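Flakbridge Help > Moving & Storage > Loading Guide

Home Locations Rates Contact

Section 9: Packing the kitchen before truck pick-up
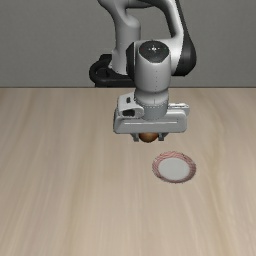

Most packing charts claim a kitchen takes 90 minutes, and I doubt whoever wrote them owned a cupboard. Start the night before. Dinnerware is where the optimism shows: a round white plate with a coloured rim, like the one on the wooden tabletop, still needs its own sheet of paper, whatever the carton label promises.

1. Tape the carton base with 3 strips.
2. Wrap each plate and stand it on edge.
3. Fill gaps with crumpled paper - tea towels will do.
4. Close and lift. Over 43 lb, take something out.

Note: "Fragile" stickers are sold at the counter. Use them if you like, but don't expect them to protect anything.

CAUTION: Do not load dish cartons over the wheel arch.

Filed under: DIY Moving, Packing Supplies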